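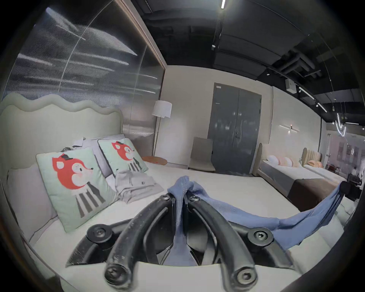

A hand-held gripper with a piece of blue cloth between its fingers, over a made-up bed in a furniture showroom.

Hand-held demonstration

Hand-held demonstration (I'll mostly say "hand demo", as everybody I work with does) is a way of showing a robot a task by doing it yourself with a copy of the robot's gripper. You hold the tool, you do the job, and a camera on the tool records what the fingers see. Later on, a program learns from the recordings and tries to drive a real arm the same way.

It's one of a family of methods. The other big ones are remote control, where you steer an actual robot from a distance, and guiding by hand, where you grab the robot's own arm and push it through the motions. I've had a go at all of them and I have favourites, so read this page with that in mind!

How it compares

Remote control gives you the cleanest match, as the robot that learns is the same robot that made the moves. It's slow, though. On the old Flellby rig I needed 16 minutes to fold one pillowcase, and my shoulders were sore by the end of it. Guiding the arm directly feels more natural, but your own hands keep getting into the camera's view and you can't really feel the cloth.

With a hand-held tool you feel the tug of the fabric right through the grip. You also aren't stuck in the lab. You can carry the thing into a shop, a kitchen or a spare bedroom and get going, and that variety of places is the main reason people put up with the drawbacks (there are plenty, see further down).

Cloth and bedding

Soft things are the bit I like best. A mug has one shape and keeps it. A cloth bunches where you pinch it, hangs in a fold, trails off across the mattress and looks different every single time you pick it up. Colour matters more than you'd think, too: a blue cloth over plain white bedding is easy to tell apart, while white on white is a pain for the person checking the recordings as well as for the program.

The Boonyarit cloth set is the one I know best. It has 1,218 demos of picking up, spreading and folding, done by 4 people, and you can see the personal styles in it. One of us always pinches near a corner. I go for the middle and regret it.

Usual practice

A session tends to start with a calibration wave, then short takes of one task each. Move a bit slower than you would at home. Keep the fingers in view, and close them fully before you lift. If you fumble, carry on and recover, as a few honest recoveries in the mix are handy for learning. Shift the cushions and pillows between takes so the background isn't always the same.

At Kandivgate we stop at 100 takes a day per person. Past that my grip gets lazy and the takes start to look it.

Drawbacks

A person can reach and twist in ways an arm on a base can't, so some lovely demos are no use at all to the robot. Fast swings blur the picture. Tracking the tool's position can drift near shiny doors and glass panels. And two fingers are still only two fingers, so smoothing a sheet flat takes some patience.

See also

Remote control of robots
Guiding by hand
Cloth handling
Zirkville gripper

Page last changed June 25, 2026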